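Coat Drive Opens at Grendthorpe Hall

Sep 1, 2022

The Grendthorpe coat drive is open again and will take donations until the end of November. Last winter we handed out 600 jackets and coats to families in Peklow and the towns nearby. The goal this year is 800. Children's sizes go first every year, so please check the back of the closet for anything your kids have outgrown.

Bins are in the front hallway and at the Serance Street library. If you have more than two bags, call the office before you come and someone will meet you at the side door. We can take jackets, fleeces, snow pants, and rain gear. We can't take shoes or bedding this time.

Kai-wen Shek is in charge of sorting again. She asks that you look at three things before you drop off a jacket: the zipper, the cuffs, and the pockets. Most of what we had to turn away last year had a zipper that wouldn't run. Often the pull is missing, and that is a cheap fix. A slider that has spread is harder, but still worth doing on a good coat.

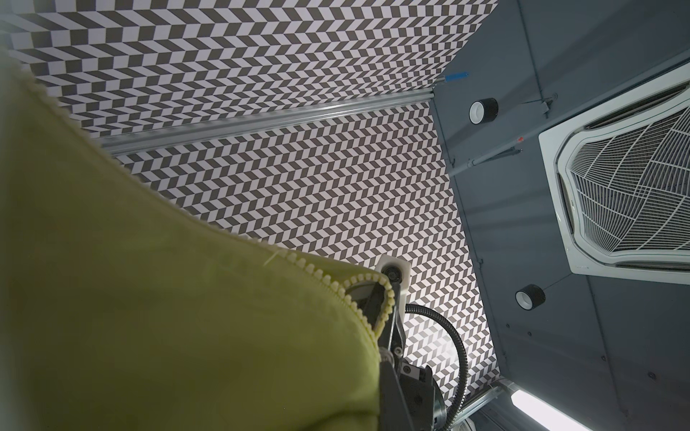 Zippers with big plastic teeth hold up well on kids' clothes and are easy to check. Run the slider up and down a few times and look for a tooth that is bent or gone. If one is missing near the bottom, set the jacket in the repair bin and pin a note to it. Loose threads near the tape can be trimmed with small scissors. Don't pull them.

Please wash everything before you bring it in. Close the zipper first, turn the jacket inside out, and use cold water. Skip the fabric softener on anything meant for rain. We have one washer at the hall and it was running day and night last fall.

Folding is the other place where you can save us time. The shelves in the back room are 12 inches deep, and a jacket that has been rolled or stuffed in a bag has to be done over.
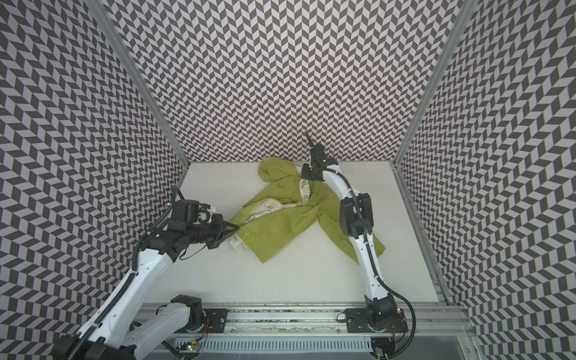
Yung-ching Sin will show new helpers how we fold at the first sorting session. Start with the jacket spread out face down, sleeves straight, and the hem pulled flat. Hoods cause the most trouble. On a light jacket like the green one, the hood bunches up at the top and one sleeve ends up out to the side, so lay the hood down over the back first and bring both sleeves in after that. A patterned lining that shows at the collar should be tucked in, or the stack looks messy and people pass it by. Then fold up from the hem in thirds. The size tag goes on the outside, at the top.

Chong Dry Cleaners has given us 100 hangers for the heavier coats, which don't get folded. Wool and down go straight on the rack by the window.

Sign-up sheets for sorting are at the front desk. Shifts are two hours.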